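Jetero, the towel arm: build gallery

Wed 14 May

Hi all, and welcome to the page I kept promising people at the Evaswood shop night! Jetero is the arm I've been putting together since December, first on my kitchen counter and then (once the kitchen wanted its counter back) on the long bench at Evaswood, which is where it lives now. The goal is modest. I want it to pick up a towel, fold it, and put it down in something like a stack. I'd be thrilled with a stack of two.

A few people asked what it cost. I kept a spreadsheet, because I'm like that, and the total stands at $1,863 if you leave out the tools I would have bought anyway. With those in, it's $2,309, and I'd rather we all used the first number. Most of it went into the joints. The wrist alone got rebuilt three times, and the second version is still in a drawer because I can't bring myself to take it apart for screws.

The tape on the forearm is there for the cables, mostly. I tried printed clips first and they kept popping off whenever the elbow went past a certain angle, ping, across the shop. Heike Vogler handed me a roll of black tape and walked off without a word, and it's been tape ever since. I do still want to tidy up the wiring. There's a lot of slack in it right now, on purpose, so I can swing the arm wherever I like without yanking a connector out, but it looks like a plate of spaghetti and I know it. MacLeish makes a braided sleeve that might do the trick, if anybody has tried it on something that bends this much please write to me!

Software is a mess I'm fond of. I run the Sesten scripts (that's my own pile of Python, named after the street I grew up on) on an old laptop under the bench. For now I pick the grab point by hand, the arm goes there, closes, lifts, and waits for me to say yes or no. I've logged roughly 30 good grabs so far, and by good I mean the towel came up and stayed up. Folding is another story. It can do the first fold if I lay the towel out flat and stay nice to it. Starting from a heap, no luck yet.

Next on the list:

Softer pads for the fingertips. Terry cloth is fine, but thin dish towels slide right out.

A better home position, so it stops parking itself over the spot where I need to put my hands.

A proper stop button. I have one, it's just in the wrong place.

I'll be at Evaswood most evenings this month, so come by and bring an old towel if you've got one to spare. The fluffier the better, it loves the fluffy ones. 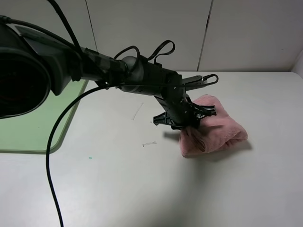 Jetero going in for a fold of the pink towel, cables everywhere as usual.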